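Usuga two-arm home unit: finger care kit and fitting notes

If your Usuga spends its days picking up clothes and straightening beds, the fingers are what you'll be looking after most, and we've put this kit together so that you can do the job at home without sending the whole arm back to us at Nidwood. You get a pair of replacement fingers, a small hex key, a soft brush and a good big cloth. Do park the arms and switch off at the wall before you start, please!

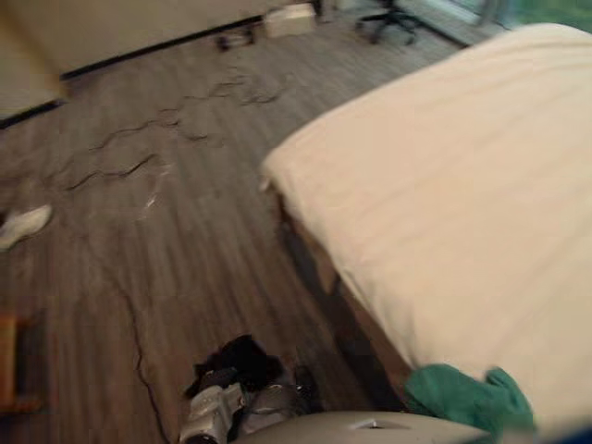
Fluff and threads love to settle at the root of the fingers, so brush there first, then wipe the pads with a barely damp cloth. We suggest a clean after every 80 picks or so if you have pets, and you can stretch that a good deal if you haven't. New fingers go on with the hex key, snug but never forced, and Szabolcs Vincze in our workshop always likes to open and close them by hand (gently!) before the power goes back on.

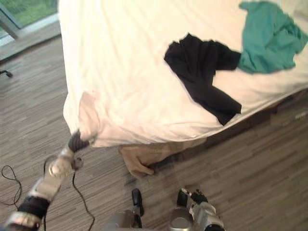

Left gripper holding the corner of a white bed covering.

Bedding pulls harder on the fingers than clothing does, so check the screws again after your first week. Spare pads come in packs of 19, and Beryl Bainbridge on the parts desk will happily help if you're not sure which ones you have.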